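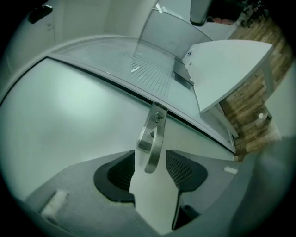
Event Operations, Unit 6: Sponsored Nights in Licensed Venues
Course notes, L. El Khatib

6.1 The three-party structure

A sponsored night involves a venue, a brand and an agency. The venue supplies the room, the license and the bar staff. The brand supplies money, stock and a theme. The agency writes the run sheet and carries the risk for anything added to the room.

In the case used for this unit, the venue is the Mangundap, a rooftop bar with a licensed capacity of 251. The brand is Virau, a bottled aperitif. The agency is Flondero.

6.2 Capacity and the guest list

Licensed capacity includes staff, performers and crew. The guest list is worked out backward from that number. Students often leave out the brand team, who arrive late and expect to be admitted.

Invitations are issued above the target figure to allow for no-shows. The overage depends on the type of list: press lists have the highest no-show rate, staff-and-friends lists the lowest. A paid ticket list should not be oversold at all.
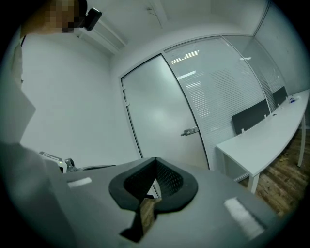

Unit 6, section 6.2

6.3 Theming within a working bar

Theme elements are sorted by what they touch. Items that touch nothing fixed (table cards, uniforms, glassware) need only the bar manager's approval. Items attached to the building need the landlord's approval in writing. Items that change an exit route are refused – there is no procedure for approving them.

Load-in for the Mangundap night was set for 11 a.m. on the Monday. The service elevator was shared with the restaurant below, so large pieces went up before lunch service.
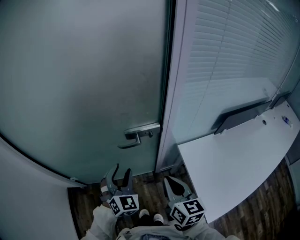 6.4 Music and sound limits

The DJ contract names two limits: the level at the booth and the level at the property line. The second one governs. A limiter set only at the booth does not account for wind, open terrace doors or a late change in speaker position.

Rultatum, the sound contractor, took readings at both points before doors and again at peak. Changeovers between DJs are the usual moment for a breach, as the incoming act resets the gain. The run sheet should place a technician at the booth for each changeover, 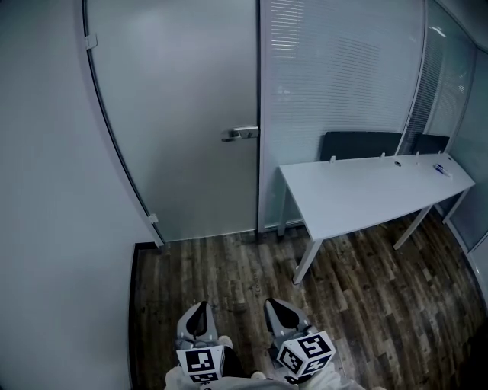 and the same technician signs the log afterward. A log with missing entries is treated by most licensing officers as no log.

6.5 Reading for next session

Sample run sheet, pages 2 to 11. Bring a marked copy.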